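Home robots and chores: frequently asked questions

Can a robot clean up my living room yet?

Partly. The machines we test at Dandwood can pick up most things an adult would pick up with one hand, and put them down somewhere sensible. They are slow, and they still need a person within reach. If you want a room tidied while you are out at work, you will have to wait.

Which jobs are hardest?

Anything soft. A can has one shape and a robot can plan for it. A cloth has a new shape every time it is touched, and the hand gets in the way of the view just when the view matters most.
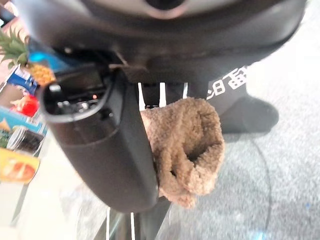 Seon-mi Ma, who runs our handling tests, gives every new machine 200 cloth pickups before she lets it near anything else. Folding comes later, and most machines are still bad at it. Wiping a flat surface is easier than folding a towel.

How long does it take?

In our May round, clearing one coffee table took 17 minutes. A person would do the same job in one or two. Speed has improved since last year, but mostly in the driving from place to place. The grasping itself has hardly changed.

Does my furniture matter?

Yes, more than people expect. Glass is a problem for many depth cameras, which can look straight through it or pick up a reflection. Low tables are awkward for tall machines. Rugs are usually fine if the edges lie flat — loose fringe is the thing to watch for.

What does a normal test involve?

Ordinary clutter. Groceries, slippers, trash, a cloth or two. Elibariki Chege sets up the room and changes the layout between runs so the machine can't get by on memory. 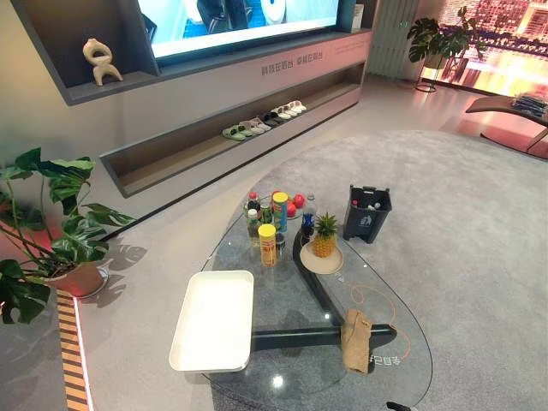 Coffee table with groceries, a pineapple on a plate and an empty tray; slippers on the shelf behind.

Will it break things?

Sometimes. We tell people to put away anything they would hate to lose. Bottles get knocked over more often than they get crushed.

Can I rent one?

Not from us. We test and publish, and we don't sell. Questions about the test methods can go to Erhan Eren, who answers mail in the mornings.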